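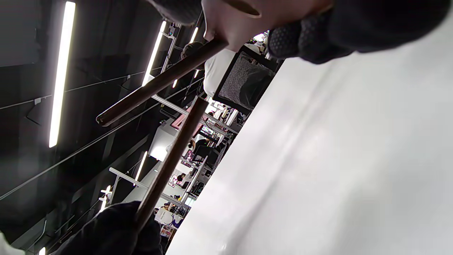 Two brown wooden sticks and a black knit glove.

Demurrage clauses should state who pays while the documents are being corrected

Most sales contracts for small bulk and container shipments say who pays freight, who pays insurance and where risk passes. Few of them say who pays the terminal when the goods have arrived and the bill of lading is still at a bank. I think this gap should be closed in the contract itself, and that the seller should carry the cost whenever the delay comes from the seller's own papers.

Take a case of the common type. Kargate sold turned wood parts to Fletow on CIF terms, payment by documentary collection at sight. The vessel arrived in June. The packing list showed 1652 cartons and the bill of lading showed 1562. The buyer's customs broker would not file the entry on mismatched papers, and the carrier needed several days to issue a corrected bill. Free time at the terminal ran out during the correction. The daily charge was 100 dollars per container for the first five days and went up after that. By release the invoice had passed 2000 dollars.

Fletow paid, as it had to, because the carrier releases cargo against payment by whoever presents the bill. It then asked Kargate for the money. Kargate replied that under CIF its duty ended with shipment and delivery of the documents. Both sides quoted the same trade term and reached opposite results.

My view is that Fletow had the better argument but a poor contract. A seller who must provide documents must provide documents that can be used. A transposed digit in a carton count makes the set useless to a customs broker, even if every carton is in the container. Still, a buyer who wants to recover port charges on that basis will spend more on lawyers than the charges are worth.

The usual objection is that sellers do not control carriers – a corrected bill may take two days or ten. That is true, and it is a reason to set a cap. A clause could limit the seller's share to 30 days of charges at the published tariff and leave the rest with the buyer. The seller can price that exposure. It cannot price an open dispute.

A second objection is that buyers may use small discrepancies to shift storage costs they caused themselves. The clause should therefore start the seller's liability on the day the buyer gives written notice of the error, or on the last day of free time if later, and stop it when usable documents reach the collecting bank. Email notice should be enough.

Forwarders such as Semow already send draft bills for approval before sailing. Checking the draft against the packing list takes a few minutes, and the party that does the checking should be the party that pays when it is skipped.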